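Slide 1 - title
Evening, Zasurbridge. I'm Nizar Obeidat and I've got 25 minutes on why your office moves make everyone miserable. Wait for latecomers. They'll be the ones who moved last month.

Slide 2 - the move that started this
The Arora job: 68 desks, one lift, a van booked for the wrong September. Boxes numbered up to 2511, on a list kept by Han-gyeol Myung, who then went on leave. Pause here. Somebody always groans.

Slide 3 - clear the desk first
Ask for hands: who packed a drawer without opening it? Mine is up too. Go on to the "pending" pile, and the Abou Jaoude story if they look awake (short version, leave out the fish).

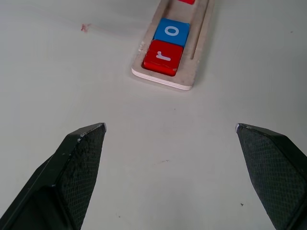
Pale tabletop, light wooden tray.

Slide 4 - labels
"Misc" is a cry for help. Room, desk, name, in that order, on the side and on the top. At Punau they used coloured stickers and ran out of green by lunch, so half of Accounts went to live with Legal. Some are still there - I hear it's going well.

Slide 5 - shared tables
Agree who gets which end before the furniture arrives. Do it in writing. Read out the email about the stapler, slowly. 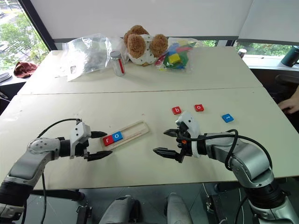

White table in two sections, with the seam across the middle.

Slide 6 - money
Lost keys at Arora came to 3958 in locksmith bills. Let that sink in, then questions. If Facilities are in the room, take theirs last.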